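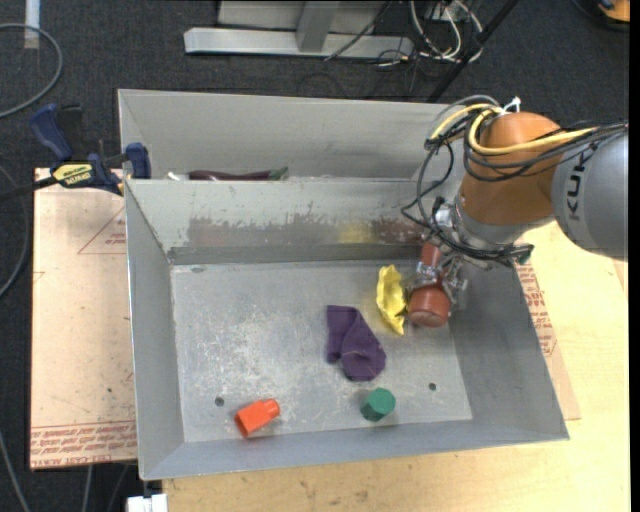 Sourdough starter slows down when the kitchen gets cold, is it worth keeping?

Asked by Letay Abera in Baking and Bread
3 answers

I have a rye and white flour starter that I've kept going since last September. All summer it doubled in under five hours. Now the kitchen drops to the low sixties at night and it takes most of the day to rise by half, and then it just sits there. It smells sharper than it used to, a bit like nail polish remover by the time I get to it in the morning. There was a thin layer of gray liquid on top twice last week.

What I do now: I feed it once a day at 7 in the morning. I keep 50 grams, add 50 grams of flour and 50 grams of water from the tap. The flour is half whole rye and half all-purpose. It lives in a glass jar on the counter next to the stove, with the lid resting on top.

I baked a loaf with it anyway and it came out dense at the bottom with a few big holes under the crust. The dough was 460 grams of flour, and I gave it the same four hours on the counter that I always do before shaping.

Should I throw it out and start a new one, or can this one be fixed? I don't want to buy a proofing box.

Tags: sourdough, starter, cold kitchen

Answer from Bronwyn Cartwright
Marked as accepted

Don't throw it out. The gray liquid and the nail polish smell both mean it has run out of food. A starter that rises at all is alive.

There are two separate problems in your post. One is the starter and the other is the dough.

For the starter, equal parts once a day is a small meal. At your temperatures it still gets through it before the next morning, only slowly. Change it to 20 grams of starter, 60 grams of flour and 60 grams of water, and use warm water, in the high eighties. Do that morning and evening for three days. Pour off the gray liquid if there's a lot, or stir it in if there's a little. Keep the rye, it helps.

Move the jar off the counter. Stone and tile stay cold, and next to the stove is only warm while you're cooking. The oven with just the light on works in most houses, but check it with a thermometer first. Mine gets up to 84 with the door shut, and my sister's goes well past 90, so she leaves the door open a crack. Put a note on the oven door. I have baked a jar lid.

For the dough, four hours was right for July. In a 63 degree kitchen the same dough might want eight or nine. Dense at the bottom with big holes under the crust is what underproofed bread usually looks like. Go by the rise. Put a small piece of the dough in a straight-sided glass, mark the level with a rubber band, and shape when it's up by a bit more than half.

Once it's doubling again you can go back to one feeding a day, or keep it in the fridge and feed it weekly.

Comment from Letay Abera: Thank you. Does the sample in the glass have to sit in the same place as the bowl?

Comment from Bronwyn Cartwright: Yes, right next to it. The small piece changes temperature faster than the big one so it will still be a little off, but it's close enough for a weekend loaf.

Answer from Abenezer Weldu

I use a small cooler. Put the jar in with a mug of hot water, close it, change the water when you go to bed. Works fine and takes no power.

Also check your tap water. Ours is heavily chlorinated in the winter and I leave a pitcher out overnight. I can't say for sure that it made a difference.

Answer from Desta Mamo

Just use instant yeast when it's cold. I put a quarter teaspoon in with the starter and nobody in my house has complained. 29 years of baking and I don't have the patience anymore.

Comment from Mahlet Zeleke: She asked about fixing the starter though.

Comment from Desta Mamo: I know. It's still what I'd do until it recovers.

167 people found this page helpful

Related questions
Can I freeze part of my starter as a backup?
How long can dough stay in the fridge after shaping?
Whole rye or whole wheat for feeding?
Crust goes soft an hour after baking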